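Two days at Dirthorpe, and the ponies ran the show

Saturday, quarter to six. Floats already backed up to the gate, kids in pyjamas over their jodhpurs, somebody's grey rolling in the one muddy patch on the grounds. April at Dirthorpe. Same as ever, only bigger.

The club games carnival drew 68 riders this year, a good few making the long haul from Brurnel. Entry was $300 for a team, yards included. Steep? Some parents thought so. Still filled up.

Flag race first. Fast, scrappy, one dropped flag that cost Modura the heat. Their second rider made up most of it with a vaulting remount that had the whole rail yelling. Lovely stuff. Bending poles was tighter again, decided by a nose, and teh judges took a while over it. 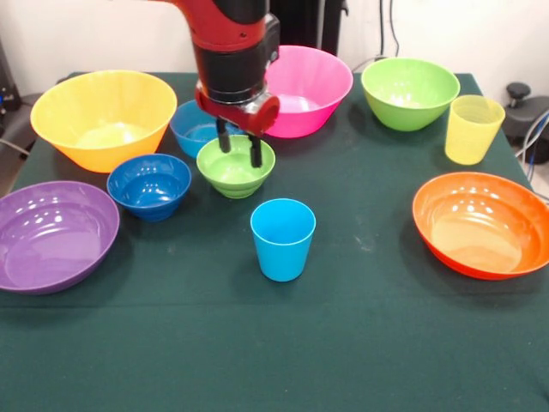
Bowls and cups in bright colours on a dark green cloth.

After lunch, the pairs. Harder than it looks, swapping riders at a canter on a pony that would rather be grazing. Daneshvar had clearly practised. Clean changeovers, quiet hands, no hauling on mouths. They won by 2 lengths and hardly looked puffed.

The canteen took $1,249 over the weekend, which goes to new arena sand. Its needed. The far end gets deep and the little ones were labouring through it by Sunday.

Last race went to Brurnel, in fading light. Then the long pack-up, wet rugs, one pony flatly refusing to load.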